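Movville, volume 2 (softcover collection)
Written by Yung-ching Shih, art by Dušan Živković, colors by Yuk-lan Choi, letters by Rosaire Fraser
Published by Lerker

*Review written in December 2019. Small spoilers for the first two chapters.*

I bought the first volume of Movville last February and I liked it, but I did not love it. It had a good town, a good detective and too many speeches. So I waited for the second book with some worry. I have now read it two times, once quickly and once slowly with a cup of tea, and I can say that it is a better book than the first one.

The story continues a short time after the fire at the ferry station. Inspector Alaoui has lost her office and works from the back of a closed flower shop. A man comes to her with a suitcase and asks her to keep it for one night. She does not open it. For me this is the best decision of the writer, because we also must wait, and the suitcase stands in the corner of many panels while people talk about other matters. 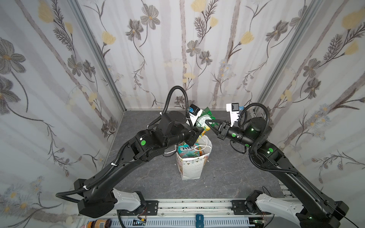 Živković draws rooms better than anybody I am reading now. In the first volume the backgrounds were often empty when the characters were speaking, and this made me a little tired. In the new book every apartment has its own walls. The widow's parlor has an old-fashioned paper with big gray flowers and thin dark stems, the kind with faint stripes behind it, and he repeats it with patience from panel to panel, even when it must go around a corner. When the widow begins to lie, Choi takes the yellow out of the flowers. I noticed this only in my second reading.

The faces are less strong. Alaoui is always easy to know, but her brother and the harbor clerk have the same chin and the same haircut, and in chapter three I went back several pages to understand which one was on the boat. A different coat would solve it.

The lettering by Fraser is clean. I must mention it, as I read English slowly and small capital letters are difficult for me. The balloons have enough space and the order of reading is always clear. Only the letters from the suitcase are in a handwriting style which I could not read well under my evening lamp.

Now the weak part. The chapter in the Trololik, which is a night club under the old market, is too long. It has a song with all its verses, and a fight that I believe was put there for the cover. The story stops completely. When we come back to the flower shop, I had forgotten who had the key.
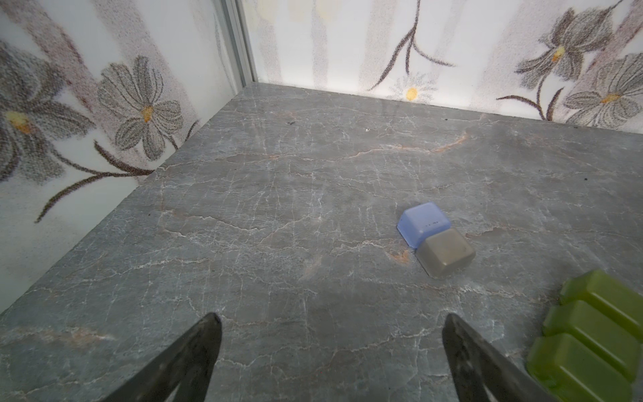 ## The book as an object

The paper is thick and not shiny, so there is no reflection when you read near a window. The glue of the spine is stiff. The double pages lose a small strip of drawing in the middle, and on the map of the harbor this is a pity, as the name of one street disappears in it.

At the back there are 7 pages of sketches with notes by the editor, Hui-mei Chung. She explains how the suitcase was a birdcage in the first script. I would like more of such notes and fewer alternative covers.

## Should you buy it?

If you stopped after the first volume because of the speeches, please try again. If you did not read the first one, begin there, as this book does not explain who burned the station and why Alaoui does not speak with her brother.

Story: good, except the night club
Art: very good
Colors: excellent
Binding: acceptable

I will buy the third volume when Lerker prints it, and I hope the clerk gets a hat.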